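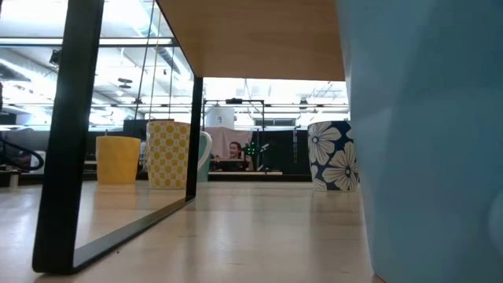

Figure 2. Mugs under and beside a shelf riser, shared table.

4.2 Where the mugs go

A shelf riser is sold on a simple promise. You put it on a surface, and the surface becomes two surfaces. Every office in our study had bought at least one, usually after a meeting on the subject of mugs, and every office expected the upper level to fill first. It is at eye height, it is easy to reach, and it is what the money was spent on. The lower level was mentioned in interviews mainly as the place where crumbs would live.

Our observations did not bear this out. At Bernholm, the larger of the 2 sites, staff treated the space under the riser as the shelf and the top as a sort of roof. Mugs went in underneath, often in a loose row, as in Figure 2, where three of them share the bay. Others collected on the open table nearby. The flowered mug and the light blue cup in the figure are both outside the riser, a position our coding scheme calls "adjacent" and one participant called "parked."

We asked people why they put a mug where they did. Few had a reason ready and most produced one anyway. Ionuț Dobre, who had worked at Bernholm longest, held that the underside was for mugs in regular use and the top was for visitors. Linnea Grønli, two desks away, held the reverse with equal confidence. Both had been sharing the table for years without noticing the disagreement, and we regret to report that our interviews brought it to their attention.

Color played a larger part than we had planned for. The questionnaire asked about size, handle and stackability, and participants politely filled it in before telling us about color. A plain mug in a strong shade, such as mustard yellow, was described as easy to find and therefore safe to leave anywhere. Patterned mugs drew more attachment. Owners of dotted or flowered mugs were more likely to say that the mug had a spot, and more likely to move someone else's mug out of it. Plain white mugs were spoken of as a public utility.

The Marikar site followed the same pattern with one difference. Its riser stood against a wall, so mugs could enter the lower bay only from the front, and the ones at the back aged there. Hưng Huỳnh recovered a mug during our second visit that he had replaced in October of the previous year. He now has 2 and considers the riser a success.

We coded mug placement once per working day for 16 days at each site, using three categories (under, on top, adjacent). Two of the authors coded independently and met to settle differences, nearly all of which concerned mugs standing half under the panel. These were assigned to "under" if the handle was covered. The rule is arbitrary, and handleless cups had to be judged by eye, a matter on which the second author still has views.

None of this shows that risers fail to make room. They clearly do. What the placement data suggest is that the room gets used in an order the buyer did not intend, with the top panel left for last. Section 4.3 turns to what was eventually put up there, beginning with the sugar.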